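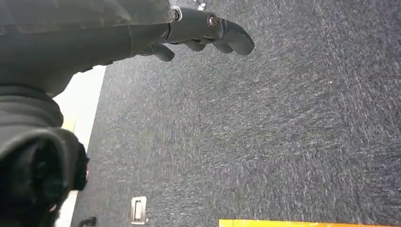
Tomley Wrist Camera Kit

For teams who record demonstrations and would like the hand to be in them.

The Tomley kit is a small camera, a bracket and 2 m of cable that has opinions about where it wants to go. It looks along the forearm and over the fingers, so your learning system gets the finger poses along with whatever the hand is reaching for. Expect a good deal of carpet as well. Policies train fine on carpet, and it never asks for a break.

Recording

Press the button to start an episode, press it again to stop. Hold it down to throw the episode away – you will use this one most. Storage is good for 1000 episodes, including the 215 you'll wish you had labeled on the day.

In the box

Camera and bracket
Cable, 2 m
7 mounting screws (the bracket takes six)
Wurola labeling software, one seat

Not in the box

Patience, a hex key, or the arm.

Fitting questions go to Meriem El Fassi, who answers before noon. Returns go to Magdy Sqalli, who would like the seventh screw back too.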